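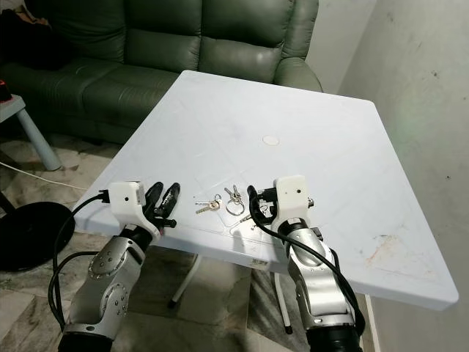 The white table, scuffs and all.

August 13, 2021

So I finally did the Bandeveck line! If you've been reading this blog for a while you know I've been going on about it since February, when the heritage society put up the timetable for the summer steam days and I promptly missed the booking window. This time I set an alarm. Two alarms.

The plan was to meet Naima Soliman at Badidau junction and catch the first train up to Handodo, ride back down behind the diesel, then go up again for the afternoon double-header. Naima had the tickets, I had the sandwiches, and we both had far too many layers on because the forecast said wind and rain (there was neither, and I carried a raincoat all day like an idiot).

First train was No. 3, the little green tank engine, with four coaches. She was only overhauled this spring and she sounds gorgeous, very crisp on the way out of the yard and then working hard once you're over the river bridge and the grade kicks in. We got the front coach with the windows that drop all the way down, and I had soot in my hair before the first crossing. No complaints.

There's a passing loop just past the old quarry where you sit and wait for the down train. We sat there a good long while. The down train turned out to be railcar 65, which I hadn't expected at all, since the website had it listed as out of service with gearbox trouble. Everybody on the left side of the coach jumped up, and everybody on the right side said some version of "what is it, what is it?" I got one blurry shot of the back end. Naima got nothing, she was pouring coffee.

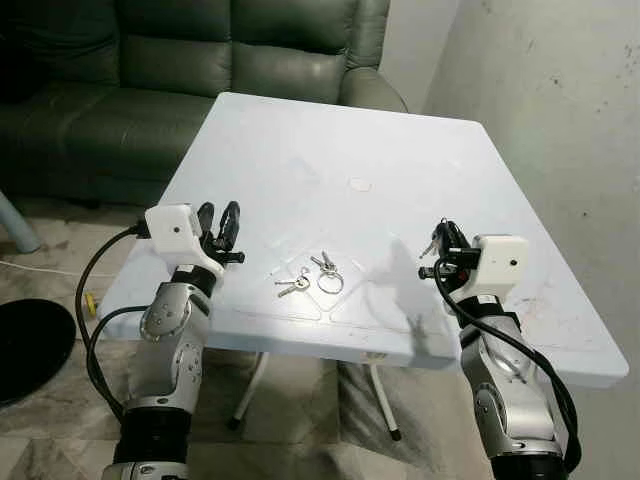

Handodo station is much smaller than I'd pictured. One platform, a water tower, a signal cabin you can climb up into if you ask, and a tiny shop in the old parcels office. I bought a route map and a secondhand book on the branch's freight years, which I've already read half of. Did you know they were moving 1,000 tons of stone a week out of the quarry at one point? On that track! With those curves!

The run-around took ages because a coupling didn't want to come loose, so we stood at the end of the platform with a few other people and watched the fireman whack it with a hammer. Then down we went behind the diesel, which was fine. It's a diesel. It was warm and smelled like my grandfather's garage, and I think I dozed off for a bit.

The afternoon is what I'd really come for. No. 3 was on the front again with 715 coupled behind, and the two of them made such a racket getting away from Badidau that a dog on the platform started howling along. 715 is the big black one with the tall dome, and she doesn't get out much these days. Up through the cutting you could hear the two exhausts drift in and out of step, and I hung my phone out the window and recorded the whole climb. It's mostly wind noise, but there's a nice stretch near the top where the trees block it. I'll upload it when I've trimmed out Naima asking if I wanted the last sandwich.

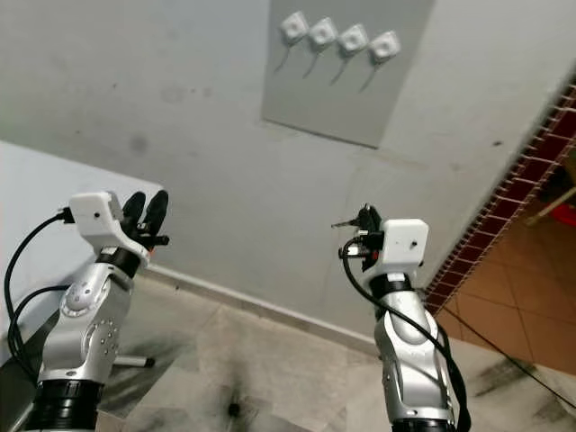
Over by the pale grey wall.

A couple of tips if you're going. Park at Badidau, the lot at Handodo is tiny and was full by the time we first got up there. Bring cash for the shop. Sit on the left going up if you want the river, on the right if you want the quarry. And go for the last train of the day if you can, because the crew lets people stay and watch the engines being put away, which I only found out when we were already in the car.

Next steam day is in a few weeks and I've got my eye on the evening dinner train, if Naima will split the cost of a table with me. Does anybody know whether they put 715 on that one? Leave me a comment if you do!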